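Who Still Eats Breakfast at the Table? A Report on Morning Habits in Our Halls

Saoirse Fitzgerald, second year project, Food and Everyday Life module
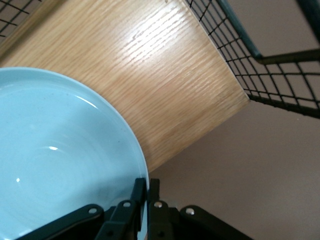 Fig. 1. A light blue glazed bowl on a wooden surface.

I picked breakfast for my project for a pretty silly reason, which is that I kept having mine on the bus. I grew up in a house where you sat down with a bowl of porridge and the radio on, and within a month of moving into Arsenault House I was eating dry cereal out of a mug on the number 4. So when our module leader asked us to look into "one ordinary habit and how it changes", I already had mine!

My question was simple enough. When students leave home, what happens to breakfast? I wanted to know what people ate, where they sat (or stood) while eating it, and whether they minded that it had changed.

What I did

I asked people in two halls, Arsenault House and Benberg Court, to keep a breakfast diary. You wrote down what you had, where you had it, who was there and how long it took. I gave out little paper booklets because I thought people would find them nicer than an online form, and I still think that, though typing them all up afterwards nearly finished me off. In the end 40 people filled theirs in well enough to use. I then sat down with 11 of them for a longer chat, mostly in the Benberg kitchen, where the toaster only does one side.

I had tried the diary out on my own family back in August. My mum wrote "toast, as you well know" on every line, so I changed the instructions to ask for a bit more detail.

All together I ended up with 1333 diary entries. That sounds grand but plenty of them are a single word, and the single word is often "none".

What people eat

Cereal won, by a long way. Toast came next and then a big muddle of other things: bananas, cold pasta, leftover curry, a cereal bar eaten on the stairs. Hardly anyone cooked on a lecture day. Porridge had a small but very loyal following, and the porridge people were easily the chattiest in the interviews. One of them makes it the night before and leaves it in the fridge under a plate, and she talked me through the oat to milk ratio for so long that I had to turn the recording off and start a new one.

Skipping was common too. I expected people to say they skipped because of money, and a few did, but far more said it was about sleep. If your first class is at nine and Pliltow Road is a twenty minute walk from the lecture block, something has to go, and it's usually the food.

Where they eat it

This was the part I liked best. At home nearly everybody had a place, like the end of the table or the stool by the back door. In halls that place mostly disappears. People ate in bed, at their desk, standing by the sink, or walking. The Arsenault kitchens do have tables, but they tend to be covered in post and other people's washing up, and several diaries mention taking one look and going back to their room.

Benberg was different and I wasn't expecting it to be. The kitchens there are smaller and the tables are worse, but people used them more. My best guess is that the kitchen at Benberg sits between the bedrooms and the front door, so you walk through it anyway and somebody is usually in there. I can't prove that from diaries, and I'd love someone to look at it properly.

Bowls and mugs

I hadn't planned to ask about crockery at all. Then Mairéad Costello, who shared this module with me and did her own project on packed lunches, pointed out that lots of my diaries named the bowl. She was right. People wrote "my good bowl" or "the chipped one" without being asked, so I added a question about it to the later interviews. Most had brought at least one thing from home, and quite a few got cross when it was borrowed. One lad keeps his in his wardrobe. I found all this really touching and I could happily have written the whole report on it, but the word limit said no.

What went wrong

My group was mostly friends and friends of friends, so it leans heavily towards people on my course. Some diaries were clearly filled in all at once, in the same pen and with the same coffee stain. I also forgot to ask whether people had a part-time job, and early shifts came up so often in the chats that it should have been on the first page. The Okia café on campus does a cheap breakfast too, and I never gave it a box of its own, so it's hidden under "other".

If I did it again I would run it over two different terms and leave exam weeks out. I'd also ask about weekends separately — those entries look like they belong to completely different people, with eggs and everything.

Handed in Nov 28, 2023. Blank copies of the diary booklet are in the appendix, along with the interview questions.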